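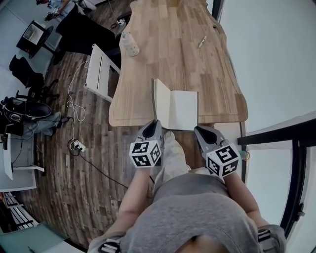

Aleksandra Mazurek wrote in to ask whether the Lindqvist hand-held pair still loses the left hand in the middle of a take, and if it does, why on earth I gave it such a good score in May. Fair question! It does still lose the left hand, though less than it did, and I'd still pick this pair over the Nekberg set we had before.

First the good stuff, because there's plenty. The jaws are lovely. The finger pads get hold of a thin notebook cover without chewing it, the squeeze is light, and after an hour my wrists felt fine – with the Nekbergs I was shaking them out every few minutes. The straps sit well too.

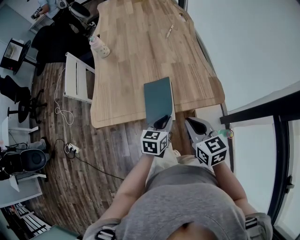 Left jaw on the near edge of the notebook, right jaw open.

Now the fault. When the two marker cubes come close together, as they do any time both hands work on one small thing, the software sometimes swaps them. For a moment the left hand thinks it's the right. Played back on a screen that's a funny little twitch. Played back on an arm it's a fast swing across the table, and we had one of those in our first week. The stop button did its job and all we lost was a mug, but I'd been standing closer than I should have.

We went back through 97 takes and found the swap in 11 of them. Seven of those were book handling: opening, turning, standing a cover up.

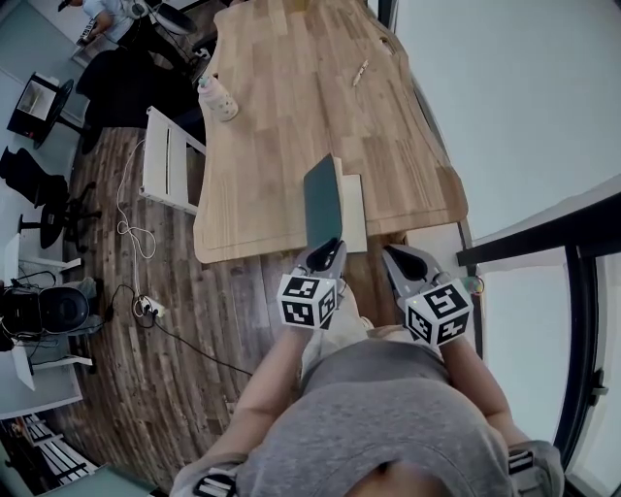
Book upright at the front of the table, green light on near the right cube.

What bothers me more is the light. On our pair it stayed green through every one of those swaps. It tells you the gripper has power and a link, and that's all it tells you, but the manual calls it "ready" and I believed it. Please, Lindqvist, give us a second color!

The update that came out on Jun 18, 2020 helps a lot. Almost 57 takes in, I've had one swap, and the software flagged it with a proper warning. It also holds back any file with a jump in it until you've looked at it, so install it before you play anything back on hardware.
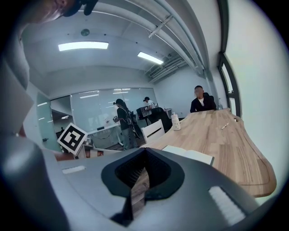

Down the table from one of the grippers.

The grip camera has been solid all along, by the way. No dropped video, and plenty of room view to check a bad take against. Badcombe sells the pair with spare pads, Iseck doesn't, and you'll want the pads.

Score stays where it was for the jaws and the comfort. I've taken one star off for the light.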